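Table for One, More or Less
Posted Sep 20, 2020

I have been setting tables badly for most of my adult life, and since February I've been doing it with props. The Tredorley gallery is where the results go. Today's entry is lunch, minus the lunch: a black bowl, a woven round placemat, a tall see-through tumbler and some cutlery with handles far more cheerful than the bowl.

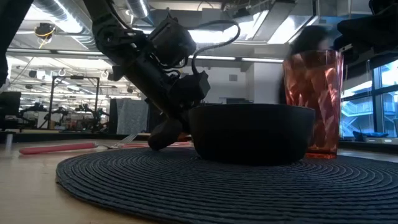

Black bowl, dark mat, red tumbler. The fork is on the left, where my grandmother would want it.

The placemat set me back 13 dollars at Tilloten, and it has better posture than I do. I meant to buy 4 — they had 2, and one went to my sister. The tumbler does most of the work. Put anything that color behind a black bowl and people assume you planned it.
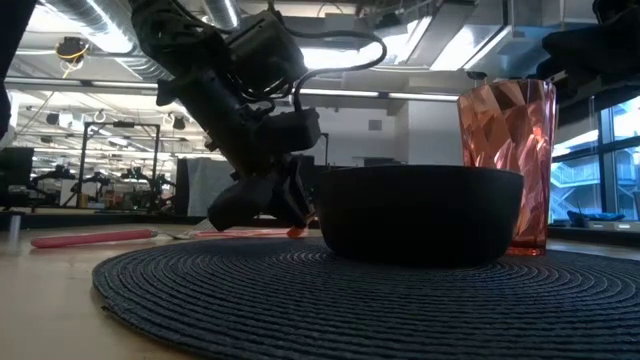

Same setting, with a small orange something on the table.

Next up is the soup course, if I can find a spoon I'm willing to be seen with. Older settings are in the Tredorley archive, including the gravy boat, which still gets mail.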